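Prevport, 14 April 2020

Tick season came early to Prevport. The county clinic logged 306 bites by the end of last week, most of them from the Petersen side, where the grass grows right up to the mailboxes.

Last August, the worst month anyone had on file, it was 1,301. Same clinic, same 3 nurses. Phones ringing all day.

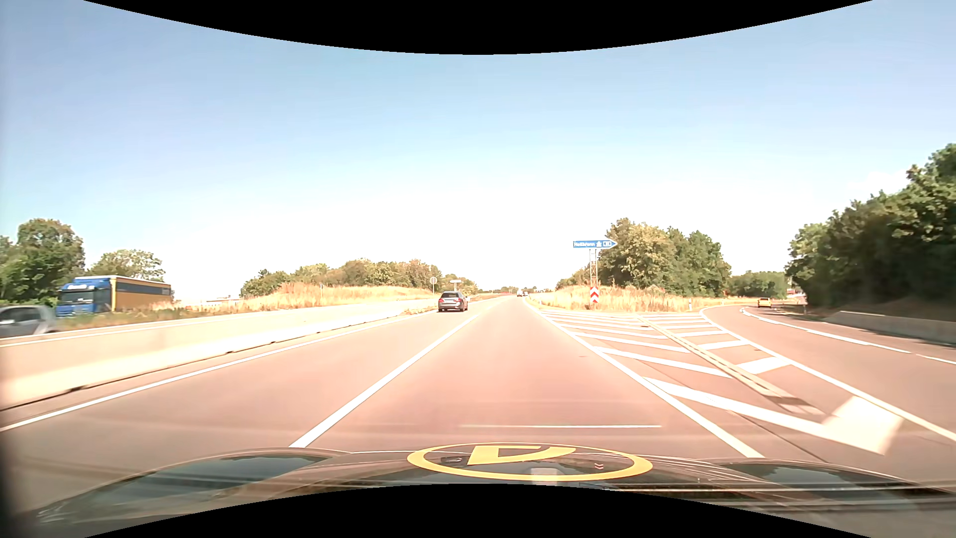

Open road under a clear sky, trees low on the horizon.

Spraying is on hold. The county wants to try mowing first, then deer fencing out past Nusura, then maybe the spray. Money is teh problem. Fencing alone runs some $1,813 a lot.

Meanwhile the advice is old stuff. Long socks. Check the dog. Check behind the knees, kids especialy. Rash or fever, call ahead, don't walk in.

Gidedeck trail stays shut until the mowing crews finish.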